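The Cup by the Door

By the time Chaimae Lahlou came to clear her grandmother's dressing table, the rest of the flat had gone already, sofa and saucepans and all, and she had left the little things for last on purpose, as you might leave the icing.

There were forty hairpins in a tobacco tin, a jar of buttons, and the cup.

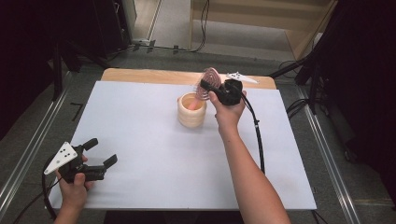
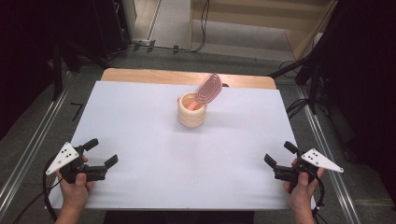

Her grandmother had held firm views on where a hairbrush ought to live. Drawers were for people who enjoyed being late, she used to say, and handbags were worse, and so for as long as Chaimae could remember there had been a cup by the front door for the purpose. It was a pale thing, ridged all the way round so that a small girl waiting for her shoes to be buckled could run a fingernail down the side and make it purr. The pink brush stood in it with its handle down and its oval head leaning out over the rim, and no visitor got past without being looked at, then at the brush, then at again.

Mounir Mahrous from upstairs had been caught that way on the morning of his own wedding. He told the story still, rather proudly, with both hands patting down hair he no longer had.

"She did the back for me," he said now, from the doorway, where he had come to ask about the boxes and stayed for the tea. "Two strokes. She said that was plenty, it was only a wedding."

Chaimae laughed, and then had to look out of the window for a bit — the buses were very interesting that afternoon. Then she wrapped the cup in a tea towel and put it in her own bag, with the brush beside it, and went down the four flights to the street.

At home she moved the post off the shelf by the door and stood the cup there. The brush went in a little crooked. She left it, and called to her daughter to come and find her shoes.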